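Skostis Opens Its Doors With a Blue Bowl, a Wire Stand and a Pine Table

Aug 31, 2019

Hi everybody, Gunhild Frandsen here, and I'm so happy I finally get to write this one! Skostis, my little shop for table things, opens its first small collection to the public this fall, and I'm writing the release myself, so please forgive the exclamation marks.

The collection is called Plenov. It started in February, when I was clearing out my mother's kitchen and found a wire plate stand at the back of a drawer, the kind that used to hold up the good platter nobody was allowed to eat from. I brought it home, put a cereal bowl in it, and left it there for weeks because I liked walking past it. A bowl on a shelf mostly shows you its outside. Tip it a little and you get the inside too, where the nice color usually is.

So that's what we made. One small blue bowl, one black wire stand to hold it. The stand is a thin thing with little legs and a bit of a curl to the wire (I fought for that curl, it nearly got dropped twice). You can keep nuts in the bowl when it's down on the table, or rings, or the keys you'd otherwise lose, and put it back up in the stand when company comes. I went back and forth on the blue for ages and ended up with one that leans toward teal, and next to pale pine it looks just the way I hoped. 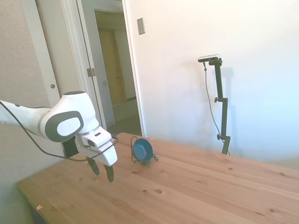
The blue bowl in its black wire stand, on the pine table.
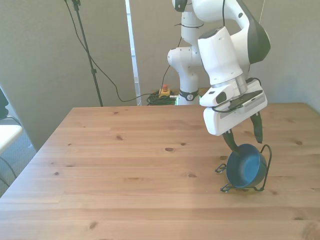 Védís Vídalín has had one of the first sets at home since spring, and she told me she was sure she'd get tired of a bowl standing on its edge, but it has stayed out on her table the whole time and she now takes it down for olives and puts it back up after washing. She did add that the stand wants a flat surface, and that her old tablecloth with the thick embroidery was no good for it. Fair point! We've put a note about that on the card in the box.

I should say something about the table too, as I've already been asked by people who came by. It's light pine, knots and all, and it isn't part of Plenov. I like a table that shows its grain, and I'd never cover those knots up. If you have dark furniture at home, don't worry, the set looks good there as well. I tried it on my neighbor's black piano and was quite jealous.

Now the practical part. The first batch is 514 sets, packed by hand, bowl and stand together in one box. We'll also sell 75 stands on their own, for those of you who already have a small bowl you love and want to see more of. Bring the bowl along if you can, so we can try it in the stand before you pay.

The sets will be at our own counter first and then at Østergaard and Zarkico, who have both been very patient with my emails. Each of them gets 20 sets to begin with, and more when we've seen how it goes. If you run a shop and would like to carry Plenov, write to me and I'll send the price list and a set for you to look at.

Press samples can be borrowed for two weeks. Please send them back in the same box, with the paper wrapped around the bowl, and tuck the stand in last so the wire legs don't get bent.

Contact: Gunhild Frandsen, Skostis. I answer mail in the mornings, and the shop phone whenever I can reach it.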